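Muvthorpe Place-Names and Dialect Survey
Progress report to the funder, second period, ending January

## Where we are

The survey set out to record how people in and around Muvthorpe say the names of their fields, lanes, becks and farms, before the last speakers who learned them by ear are outnumbered by the sat nav. At the end of the first period we had a plan, a logo and a very good list of people who were away. I am pleased to report that we now have recordings.

We hold 632 separate field and lane names, each with at least one spoken version. The application promised 500, a figure I chose because it was round. Of those we hold, 79 appear on no map we have been able to find, including the tithe map, which was supposed to be the one with everything on it. Several are rude. I have left them in the archive and out of the newsletter.

## Interviews

We planned 30 interviews and have done 30, though the word "interview" is carrying some weight. One was conducted through the window of a tractor. Another was meant to take forty minutes and took most of a day, of which six minutes concern place-names and the remainder a boundary dispute from before decimal currency. Both sides of the dispute have now been recorded, on separate visits, and they agree on nothing except the name of the hedge.

The consent form has been shortened. The first version ran to four pages and frightened people who had been perfectly happy to talk until they were asked to initial something. The new one fits on a single side and has been approved by the university, which took longer to read it than any of our speakers did.

## Transcription

Slower than promised, and I would sooner say so here than have you find it in the table at the back. The budget assumed four hours of typing for each hour of speech. That might do for a newsreader. For two brothers talking at once near a grain dryer, it is nearer nine. We have full transcripts for 19 of the interviews and rough notes for the rest.

We tried the automatic transcription software that was recommended to us at the start-up meeting. It gave us "Usar" for a pasture that everyone local calls Ussher or Usher, depending on which side of the beck they were born, and it did so with such consistency that I have begun to see it in my sleep. It also turned "top of the carr" into "top of the car" on every occasion. We have kept the licence until it runs out and gone back to typing.

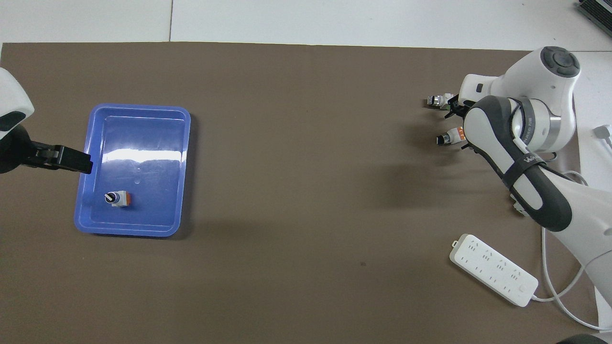

The spelling question is settled, at least for our purposes. Each name gets one headword, taken from the oldest written form, with every spoken version listed under it in plain respelling. We considered phonetic script and will supply it in the data file for those who want it, but the parish readers we tried it on assumed the printer had broken.

## The Norðdahl comparison

You will remember that the panel asked for an international element. The archive at Norðdahl has been generous with its time and has sent us its own field-name index, along with a polite note on how long it took them to compile. Their database accepts our entries without trouble. Ours refused to accept the letter ð for most of the autumn and filed the whole partnership under "Nor?dahl". It has since been fixed, by a method I do not understand and have been asked not to touch.

A joint session was held online. The sound failed on our side for the first part, so their paper on hill pastures was received by us as a mime. The notes they sent afterwards were excellent.

## Skultville

The walking exhibition at Skultville has moved from spring to early summer. The hall's roof is being mended and we were offered the choice of waiting or wearing hats. The panels are written, and the listening posts have been tested by a primary school class, who found all the rude names we thought we had removed.

## Money

We are 3 per cent under budget overall. Travel is well under, because speakers turned out to live close together, and transcription is over for the reasons given above. I would like your agreement to move the unspent travel money across to transcription. Biscuits were not a budget line and perhaps should have been.

## Next period

- Finish the remaining 11 transcripts.
- Return a copy of each recording to the speaker or their family.
- Walk the unmapped fields with someone who knows where they are.
- Open at Skultville, roof permitting.

The expenditure table and the full list of names follow as separate attachments. Please open the second one before forwarding it to the board.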